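Norora begins comparison of wrist cameras and grippers

12/1/19

Norora has begun a comparison of 2 wrist cameras and 4 grippers for work on vehicle interior trim. The trials are being held at its Walar workshop with Dralluvine, which supplies the controllers.

Each pairing will be tested on 17 set tasks, among them finding screw heads in dark plastic panels and approaching a panel beside grey fabric. Glare from bright edges is a particular concern — it has affected screw detection in earlier work — and each task will be repeated under different lighting.

A report is expected in June. Firms wishing to attend a trial day should write to the Walar office.

This website uses cookies. Accept | Manage settings
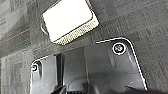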